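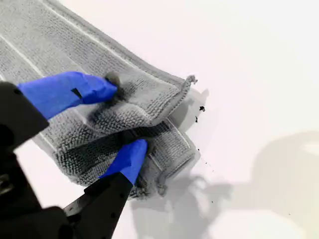
Gripper on a folded gray towel, blue tips closed

Blue fingertips leaving dark marks and black crumbs on light towels

Posted by foldline_tech in Grippers and End Effectors

We run one towel folding cell at a small laundry in Talville. Single arm, two-finger electric gripper, white table top. The black fingers are the stock ones. The blue tips are soft molded ones we buy separately, held on with a screw each.

Since February I have been getting dark smudges where the tips pinch the cloth. You can see some dark streaks in the folds between the tips in the photo. I also find small black specks on the table next to the towel, and a trail of finer dots. On gray towels most people would not notice. On white ones the customer sends them back.

What I have done so far:

Wiped the tips with a damp cloth at the start of each shift.
Washed the table top with dish soap.
Swapped one tip for a new one. The marks were the same after a day.
Dropped the grip force from 60 percent to 45. Any lower and thick towels slip out when the arm lifts.

The tips themselves are blue all the way through, so I don't see how they could shed anything black. The gripper has run two years with no service besides cleaning. The manual is the short one from Kallar and it only says "keep clean and dry." Where would you look first?

foldline_tech

Posted by m_orchard

Your reasoning on the tips is right. Blue rubber gives blue crumbs. Black crumbs come from something black or from old grease, and you have both in there.

Take the tips off and look at the seat where each one meets the black finger. On ours the tip had loosened a little and was rocking on the finger every time it closed. That rubbed the coating off the finger and made a fine black powder, which worked its way out along the tip and onto the cloth. If you see a shiny patch on the finger where the tip sits, you have the same problem. Clean it, put the tip back, and use a small drop of removable threadlocker on the screw. Check it again after 200 cycles. If it has moved, the hole in the tip is worn and you need a new tip, even if the gripping face still looks fine.

Then look at the finger joints or slides, whichever yours has. Grease goes dark with lint in it and gets thrown off in little lumps. Put a sheet of white paper under the gripper with no towel and cycle it open and closed 200 times at full speed. Do it once with the tips on and once with them off. Specks both times means the mechanism. Specks only with the tips on means the seat.

If it is the mechanism:

Power off and lock out the cell. Don't rely on the pause button.
Take the fingers off and mark left and right with tape first.
Wipe out all the old grease with a dry lint-free cloth. No compressed air, it drives lint into the bearings.
Put back a thin film of whatever grease your gripper maker lists. If it squeezes out when you close the fingers by hand, you used too much.
Refit the fingers, run the homing routine, and teach the closed position again.

We do this every 2000 cycles on terry cloth. Flat sheets can go a lot longer.

Posted by benchdog

could just be dirt on the towels. ours come in with all kinds of stuff on them. run a lint roller over the table

Posted by nightshift_k

I'd do the paper test above before taking anything apart. Two things to add.

Loose threads. Your towel has a frayed loop at the corner, and that kind of thread gets pulled into the gap behind the tip. We had a wad of it packed in there on our Lindholm cell. It holds grease like a wick and wipes it on every towel that goes by. A dental pick gets it out. Do it with the power off.

Also, damp wiping once per shift is not enough if there is grease on the tip, you are only spreading it. We use isopropyl on a cloth, let it dry, then pinch a white rag ten times and look at the rag. If the rag has a mark, wipe again. Check first that your tip supplier allows alcohol. The Nismont tips we had got sticky from it and we went back to mild soap for those.

I would put the force back to 60 once it is clean. At 45 the cloth can creep between the tips while the arm lifts, and that smears whatever is on them.

Posted by foldline_tech

Did the paper test on the lunch break. Specks with the tips on, clean paper with them off. Pulled both tips and the lower finger has a shiny patch the size of a grain of rice. Also a good bit of gray thread behind the upper one. Threadlocker is on now, leaving it to cure overnight. Will run white towels in the morning.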